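Hi, I'm Korkor Sowah, and Skendix is my closet and laundry-room business. Most people find us when they've run out of places to put things, so if you're reading this with a pile of sweaters on the chair next to you – welcome, you're in good company!

I started in my own apartment, which had one closet, 28 inches wide, with a rod that sagged in the middle like an old mattress. I'd just moved for a job I didn't love and I spent the first month rearranging that closet every night after dinner. Then my neighbor saw it and asked me to do hers. Then her sister called (she had twin boys and a hallway closet that wouldn't shut), and by August I was spending my weekends in other people's bedrooms with a tape measure and a bag of hangers. I quit the job the next spring.

## Who we are now

There are 9 of us these days, working out of a long, low building we share with Iltaner, the upholstery people. They're great neighbors, they let us use their loading door, and they've talked me into more fabric-covered boxes than I had any use for. Half our team goes out to homes and half stays back sorting, packing and getting things ready for the next job.

We do closets, linen cupboards, entryways and laundry rooms. We don't do garages. I tried three of them and I was miserable in every one, so if you need a garage done I'll happily send you to Nandar across town, who love that stuff.

## How a job goes

First I come over and look. Please don't clean up for me! I want to see where the towels land on a normal morning and which drawer you've given up on. We'll talk, I'll measure, and I'll ask what you wear, which is usually a lot less than what you own.

After that we take everything out. It's the worst part of the day and it lasts until lunch. You decide what stays, we fold and hang, and the things you don't want go into bags that we carry out when we leave. Most closets take us a day. A big laundry room can take two, mostly on account of the shelving.

## A word on hangers (sorry, I have opinions)

If I could change one thing in every home, it would be the hangers. Wire ones from the cleaners, kids' ones left over from a kid who's now in college, those huge padded ones that eat up half the rod – mix them all together and the clothes sit at different heights and nothing slides. We stick with one kind per closet. I like a plain plastic one in a light color, with a decent-sized hook, and I like a shallow basket nearby for the empties, so they aren't banging around on the rod when you're looking for a shirt.

The basket thing came from the Shirazi job, a tall old house with a laundry room barely bigger than a phone booth. We had no wall left to work with, so the spare hangers went into a flat woven basket on top of the dryer, and I've been suggesting it to people ever since.

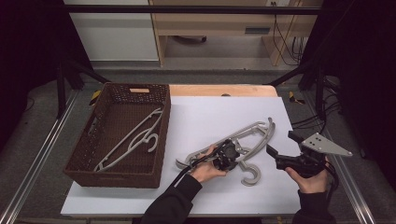

*Light gray hangers and a dark brown woven basket, on the worktable.*

We passed 1000 closets last year, and I bought everyone lunch and forgot to order one for myself.

## Come say hello

Weekday mornings before 10 are the best time to catch me by phone. After that I'm usually inside somebody's wardrobe and can't hear it ring. Email works too, and pictures of your closet are very welcome, the messier the better. If you're not sure whether your space is too small or too odd for us, ask anyway. I'll write back myself, usually the same evening, once the kids are in bed.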